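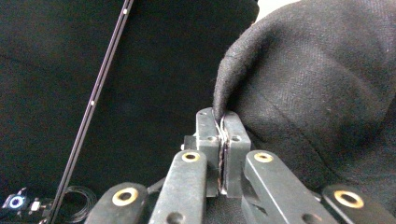 Page last changed: October

Home Kitchen Workshop Telly & Radio Post

I've had more letters on telly aerials than on limescale this year, so let's get them done. Most of you lost a channel or two when the frequencies got shuffled, and most of you don't need a new aerial at all – you need to retune.

Pull the aerial lead out of the set first, then run a full retune with nothing plugged in. It'll find no channels and wipe the old list. Plug the lead back in and run it again. I did mine before breakfast and got 70 channels back, half of them shopping!

If the picture still breaks up, look at the lead. Mine was a flimsy thing that came with the set and I swapped it for a double-screened one from Pearce, 6 metres, which goes behind the bookcase with a bit to spare. Don't coil up the extra next to the wifi box.
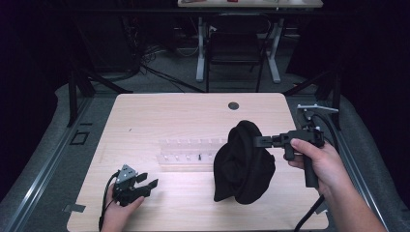 Then there's the booster. Trudy Pearce (no relation to the shop) wrote in to say hers was making things worse, and it can, if you live close to the mast. Take it out and try without. Merle Hinds over in Plandden has the opposite trouble, 30 miles out with a hill in between, and she wouldn't be without hers.

Loft aerials do slip. Check the bracket's tight and the thing points the same way as next door's on the roof. Wipe dust off the plugs with a dry cloth, and have the set switched off at the wall while you do it.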